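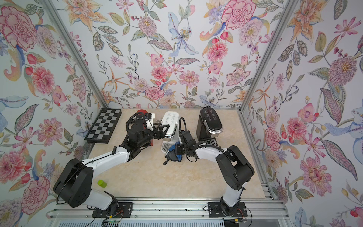
Small Appliances on a Counter, Session 3: Coffee Machines and the Space Around Them

Hi all, these are my notes from the session, tidied up a bit and with the things I forgot to say out loud. If you missed it, read this before you start the Baltley worksheet. The room still smelled like coffee when the evening group came in, so I take that as a good sign!

Where we left off: last time we drew a counter from the top and marked the outlets. I asked you to bring your own plan from home, and I got 12 of them back (thank you). Almost all of you drew the coffee machine as a neat little rectangle and stopped there. A coffee machine is a rectangle plus a cord, plus whatever you need to open, pull out or lift up, plus a place for the cup. I want all of that on the drawing this time.

Start with the footprint. Put the machine on a sheet of newspaper, trace it, then open everything that opens and trace again in a different color. The second outline is the one we work with. My own machine at home grew so much in the second tracing that I had to tape on another page, and I've had the thing for years and never noticed.

Next, the cord. I'm fussy about cords, you know this by now. Measure from the back of the machine to the plug, with the cord lying flat and relaxed. Don't pull it tight, because you'll never want it tight in real life. If you end up with a big loop left over, it needs a home too, and a soft tie is fine for that. Coil it loosely in the direction it already wants to go. Please don't wrap it around a machine that has just been used.

Corners. I like a corner for a capsule machine and a lot of you argued with me, which was fun. The case against is that you lose sight of the outlet and the crumbs pile up back there. The case for is that the front of the counter stays open for chopping and mixing and the kid's homework. If you go for the corner, leave yourself a hand's width on both sides so you can get a cloth in.

Surfaces and walls came up at the end and I rushed it, so a little more here. A busy pattern on the wall (big flowers, say) does a nice job of making a plain appliance look settled in. A marbled counter in beige is forgiving with coffee drips, maybe a little too forgiving – you stop seeing them and then your sleeve finds them. Wipe on a schedule instead of by eye. For the Vukadinović kitchen in your reader, look at page 19 and tell me where you think the drips end up.

One more thing before the exercise: clear first, place second. Take everything off that belongs to some other activity. Games, cups, stray cloths, the lot. Then bring items back one at a time and decide on a spot for each. It feels slow and it goes faster than shuffling things sideways for half an hour.

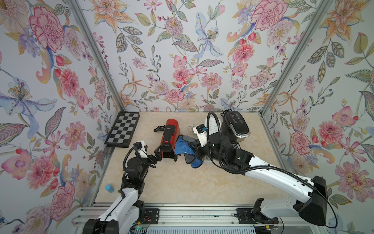
Fig. 2. A counter: two coffee machines, one on its side, with a chessboard, a cloth and a power strip.

Exercise for next time. Using Fig. 2, draw two plans. In the first, both coffee machines stay. In the second you may keep only one, and I want a sentence or two on why you chose it. Mark the power strip in both plans and show me the cord routes with a dotted line. The chessboard can leave the counter if you like, but then write down where it goes. "Somewhere else" doesn't count!

Scale is up to you. Graph paper from the Stuteo pad works well, and if you prefer the Ristach template, print it at full size or the squares come out wrong.

Bring both plans in November, along with your newspaper tracing. Folded is fine.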